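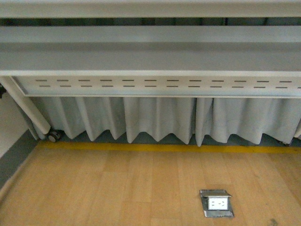
Shelf liner keeps curling up at the front edge, what holds it down?

Posted in Home Storage and Workshop
Asked by Nabila Pattinasarany, October 21, 2018

I rent a ground floor unit in Drundenby and half of the front room is my sewing business. Mostly alterations, some curtains. Last January I bought a used set of steel shelves from a shoe store that was closing. They are good shelves and I paid 175 for the whole lot, delivered.

The problem is that fabric slides on them. Cotton is fine but anything with a lining or a satin face moves every time I pull a piece out from under another one. So I put down a roll of ribbed plastic liner, the clear kind. It worked for a few weeks. Then it started curling at the front. Now the front couple of inches stand up on nearly every shelf and catch on the fabric when I slide a pile out. I have pulled threads on two customer jobs because of it and had to replace one panel at my own cost.

What I have tried so far:

Double-sided carpet tape along the front. Held on the top shelves, let go on the lower ones, and left a sticky line that picks up lint.

Rolling the liner backward and leaving it under books for a weekend. Flat for two days, then it came back.

Binder clips over the front lip. They hold, but they snag worse than the liner does.

The shelves are powder coated, so I don't want to use anything that will take the finish off. The room gets afternoon sun and I only run the heat when I'm working. I would like to keep the liner if I can because I bought 400 inches of it and have a good amount left. If the answer is to throw it out and use something else, I can live with that, but please tell me what.

Thank you.

Eduardo Veloso

You have two separate problems, the curl and the tape.

The curl comes from how the liner was stored. Ribbed plastic sits on a tight roll in a warehouse for a long time and it wants to go back to that shape. Books on top for a weekend at room temperature won't change it. You need some warmth. Take the liner off, lay it ribs down on a clean floor in the sun, put a sheet of plywood over it, and weigh the plywood down. Leave it there through a warm afternoon and do not lift the plywood until the evening, after everything has cooled. If you lift it while it is warm it will start to roll again. In cold weather a hair dryer on low works, but it's slow and you have to keep it moving or you will get ripples.

When you cut it, leave it a little short at the front. A lot of people cut liner to the exact depth of the shelf or even fold it over the lip. Anything that reaches the edge gets pushed up by whatever you drag across it. I stop mine half an inch back from the edge. Fabric passes over the bare metal first and then rides up onto the liner going in, and coming out it just drops off the end.

Put it down with the curl facing the shelf. It sounds too simple but check it. If the natural bend points down, the edge presses into the metal. If it points up, no tape is going to win in the long run.

For the sticky line you already have: plain cooking oil on a rag, leave it ten minutes, wipe, then dish soap and water, then dry it well. Don't use acetone on powder coat. Rubbing alcohol is usually all right for a quick wipe, but try it on the underside first. Make sure all of the oil is gone before any fabric goes back. I would lay down a sheet of white paper overnight and look for spots.

If you still need to fasten it after all that, use small magnets. Your shelves are steel. The flat flexible strip that comes on a roll, laid on top of the liner at the two back corners and one in the middle, is enough. Keep them away from the front for the same reason as the clips.

Slamet Entili

just throw it away and get the rubbery mesh stuff from the dollar store. no curl ever. I have it in my truck toolbox and in the kitchen

Marlina Menon

I ran the stock room of a bridal shop for 18 years, so I have handled a lot of satin on a lot of shelves.

I would be careful with the mesh in the answer before mine. It is fine under tools and dishes. Under fabric, the soft kind can leave a pattern in anything that sits on it for a long time, and in a sunny room the cheap ones break down and go tacky. We had one stick to a lining and it did not come off clean. If you do use it, put a layer of cotton or acid-free tissue between it and your goods.

What we ended up with was cotton flannel. Buy it by the yard, wash it hot twice to shrink it and get rid of the loose fuzz, and cut it so it wraps around the whole shelf, front to back, like a sleeve. Stitch it closed underneath or use a few safety pins at the back. There is no front edge at all that way. Satin grips flannel nicely and you can take the sleeves off and wash them. You have a sewing machine already, so it is an evening's work.

You do need to be able to get the shelf out to slip the sleeve on. On most store shelving the shelf lifts up at the front and unhooks from the uprights. Take everything off first and have a second person on the other end if they are long ones. If yours are bolted in, make a flat panel with ties at the corners.

Go light or undyed with the flannel. Dark red and navy will rub off on pale fabric even after washing.

One other thing, about the pulling. If you have to drag a piece out from under a pile, the piles are too tall. We kept ours to what one hand could lift easily. Put slippery fabrics in shallow boxes or on cardboard tubes and a lot of this goes away whatever you have on the shelf.

I do agree with Eduardo about the oil, and about checking with paper afterward. Leave the paper two nights if the room is cool.

Nabila Pattinasarany

Thank you all. I looked and the curl is facing up on every single shelf, so I will turn it over and trim it back this week. I'm going to sew flannel sleeves for the two shelves where the satin goes and keep the liner for the rest. The shelves do lift out. The bottom one is stuck on the left side but I think that is only paint.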